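Two Robot Arms in a Shared Workshop
An explainer for young builders, ages 8 and up
Posted 3/26/26

In our town of Brendolitz there is a shared workshop, and people call it Kendska. You can go there to saw wood, repair a bicycle, or build something that moves. Since October we are building a pair of robot arms there. The project has the name Moriarty.

What is a robot arm?

Put your hand on your shoulder, then on your elbow, then on your wrist. These are joints. They are the places where your arm can bend or turn. A robot arm also has joints, and in each of our joints there is a small motor called a servo. A servo is a motor that knows its own position. If the computer says "turn a little to the left," the servo turns a little and then it holds still.

Between the joints are stiff parts called links. They are like the bones in your arm. At the end, where you have a hand, our robot has a gripper. A gripper with two fingers cannot play the piano, but it can pick up a peach made of plastic.

Where the arms work

Both arms are fixed to one metal rail at the front of their small work room. The walls of this room are white, with thin dark lines, and the floor looks like marble. We chose plain white so that the colors of the toys are easy to find. 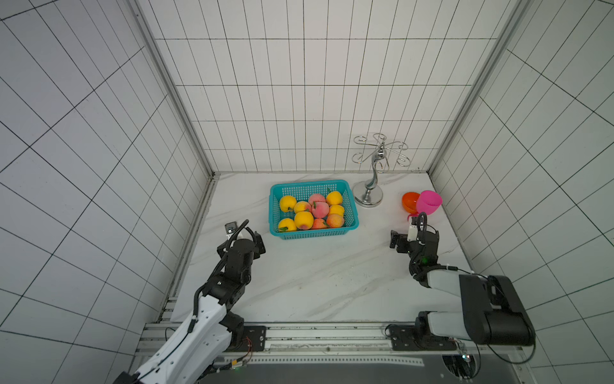
A robot needs practice, the same as you when you learned to tie your shoes. Our arms practice with toy fruit and a basket. Toy fruit is good for this work because it does not become soft, and no person is sad when it falls down. We also have plastic cups and a shiny stand with hooks, which are for a different exercise.

The exercise with the fruit has two directions. In the first one, the fruit begins in the basket and must come out on the table. In the second one, it begins on the table and must go back in. Which one do you think is harder? In our group we do not agree about it. In the basket the fruits lie close together, and the fingers need space on both sides of a fruit. On the table there is more space, but a round fruit likes to roll away.

How does the arm know where to go?

It follows a program. Our program is called Esach, and one part of it is a long list of positions for the joints. One practice run can have 980 positions in the list. The computer reads them one after the other, very fast, so the movement looks smooth to us.

We keep a notebook of all practice runs. Last week we wrote down number 201. Many of the pages say only "dropped it" or "too far left." These pages are useful too, because then we know what to change.

Two arms must also share the space. Think of two people who cook in one small kitchen. If both reach for the same spoon, they bump. So each arm has its own side, and when one must cross the middle, the other one waits. 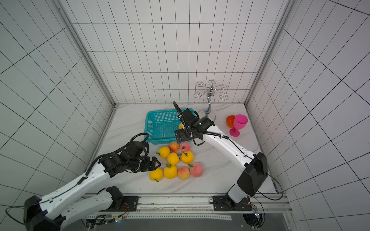 Try it at home

You need a bowl, 4 soft balls or rolled socks, and a friend.

1. Hold your thumb and one finger straight, like a gripper. Close the other fingers.
2. Close your eyes. Your friend is now the program and tells you "left," "forward," "down," "close."
3. Move only when you hear a word, and then only a little.
4. Put all the socks in the bowl. Then change places.

My best result was 11 minutes, and one sock went under the sofa.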